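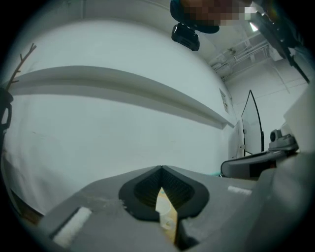 4. Where the Cup Ends Up

4.1 The claim under test

The guidance on small shared rooms repeats one idea so often that it has stopped being argued for. Put a small table against a wall, the idea goes, and people will use it as the place for cups, so that drinks stay away from papers, keyboards and the floor. The Zoltance room guide calls this the "drinks point." The Wendus planning sheets use "rest table" for much the same thing and tell the planner to provide one in every room that has a chair with arms or a headrest. Neither document says how its authors know that the table does this work. We went looking for the evidence and did not find much, so this section sets out what our own visits can and can't add.

We should say at once that we began as mild believers. A small table is cheap and easy to move. If it also kept cups off the desks we would have been glad to report it. Our doubts grew as we tried to turn the claim into something that could be checked, and they have mostly stayed with us.

4.2 What we recorded

The records come from rooms in the Munteanu building and from the Hollusholm annex. We visited 37 rooms in all, some of them more than once, and logged 297 resting cups. A resting cup is any cup, mug or lidded beaker standing on a surface with no hand on it when the observer first looked in. For each one we wrote down the kind of surface, the height of the surface by eye (low, table height, above table height), whether the surface touched a wall, and which part of the top the cup stood on. We used a simple grid for the last of these: left, middle or right, crossed with front or back as seen from the door side of the room.

The grid is cruder than it sounds. A cup that stands slightly left of the middle and toward the back, as in Figure 7, could be entered as "left back" by one observer and "middle back" by another, and in our first week it was. We later asked observers to use "middle" unless the cup was plainly in the outer third. This brought the two logs closer together, although agreement between observers only shows that they learned the same rule. It says nothing on whether the rule picks out anything that matters to a person holding a drink.

Ledges gave us more trouble. Several rooms have a long, narrow projecting strip along one wall, painted or finished to match, and we argued for some time over whether this should count as a surface at all. The Zoltance guide leaves ledges out. Wendus counts them only if they are "deep enough for a plate," and gives no depth. We counted any ledge on which a cup could stand without hanging over, and measured none of them, which in hindsight was a mistake. A reader who prefers the stricter rule should treat all of our ledge entries as doubtful.

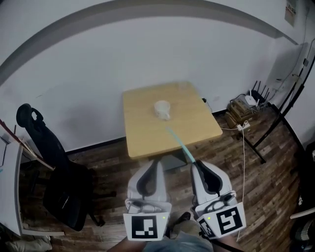
Figure 7. Small square wooden table with a white cup, placed against a plain white wall. Office chair at left.

4.3 What a table with a cup on it shows

Figure 7 is the kind of case that supporters of the drinks point like to use. The table is small and light in color, it stands in front of a plain wall, and there is a cup on it. Anyone who already holds that small tables attract cups will see the claim borne out.

We don't think it can carry that weight. A cup on a table is a cup on a table. It doesn't tell us who put it there, how long it had been there, or whether the same person would have carried it to a desk if the table had been missing. It doesn't even tell us that the cup had been drunk from. In the log such a case is one entry, and we have tried hard to leave it at that.

There is a further problem, which we have not seen raised in the planning literature. In a sparsely furnished room, a table may be the easiest surface to reach, and it is then hardly news that a cup should stand on it. The claim only becomes interesting where there is some rival surface of similar height at a similar distance. Once we limited the log to such rooms, seven were left. Seven rooms won't support a general statement about human habits, and we decline to make one.

4.4 Front, back and handle

The Wendus sheets make a second and more precise claim. They say that people set cups down toward the back of a table that stands against a wall, because the wall "reads as safe," and toward the middle of a table that stands free. If true, this would be useful to know. A deep table would be wasted space along its front, and a shallow one would do just as well.

Our log does contain cups toward the back of wall tables. It also contains cups at the front, cups at the side, and one cup balanced on a closed folder in a way that fit none of our boxes. We looked for the wall effect by comparing tables that touched a wall with tables that did not, and the difference was small enough to vanish when we moved the dividing line between "front" and "back" by a hand's width. A finding that depends on where the observer draws a line across a tabletop should not be built into a furniture order.

A simpler account is open to us. On a small square top, the back is a short reach away. A person who comes up to the table with the arm already out will tend to put the cup wherever the arm comes down, and this will often be past the middle. On a long table the same reach ends nearer the front edge. Under this account the wall has no part in the matter and the size of the top does most of the work. We can't confirm it from these records either, but it asks for fewer assumptions about what walls mean to people.

Handles were logged for a reason that now seems weak to us. An early draft of the protocol held that the direction of the handle would point back to the person who set the cup down, and so give us the direction of approach for free. A handle facing toward the front and right, as in the cup shown, would then suggest someone standing on that side. We tried this on ourselves. Observers set down cups, walked off, and came back to read each other's handles. The readings were poor. People turn cups as they let go of them, some take hold of the body and ignore the handle, and left-handed observers upset the scheme from the start. We kept the column in the log for completeness and use it nowhere.

4.5 The chair

Both guides treat the table and the chair as a pair. The Wendus rule starts from the chair, and the Zoltance guide speaks of a "seated user with drink" in nearly every drawing. We found the pairing less firm than the drawings suggest. Office chairs on casters get pushed about, and a chair standing at one side of a room in the morning may be at the other by noon. The distance between chair and table was for that reason left out of our main log. Where planners have reported such distances from a single visit, we would ask how they know the chair had been used from that spot.

There is also the matter of which way the chair faces. A table to the side of a sitter is reached in one way and a table behind the sitter in quite another, and no guide we read separates the two. We logged facing direction for 20 of the resting cups as a trial. The entries are too few to report as shares and we give none.

4.6 What we would accept

It may seem that we have set the bar where nothing could clear it. We don't believe so. Three changes would shift our view. The first is a record over time, with the same room seen both with and without its small table for at least a few weeks each way. Our visits ran mostly in August, when many rooms were half used, and a quiet month is a bad month for counting cups. The second is a measured depth for every ledge, shelf and sill, so that the choice open to the person is known. The third is some word from the people who use the rooms. We asked none of them anything, on the grounds that asking would change what they did. We still hold that view for the period of the visits. We can't defend having left it there once the visits were over.

Until such work is done, the small wall table should be bought for the ordinary reasons one buys a table. It holds things up, and it takes little floor. The stronger claim - that it draws cups toward it and so protects the rest of the room - has in our reading been repeated far more often than it has been tested. The next section turns to the ledges themselves, for which the published advice is thinner still, and where our own records are at their least reliable.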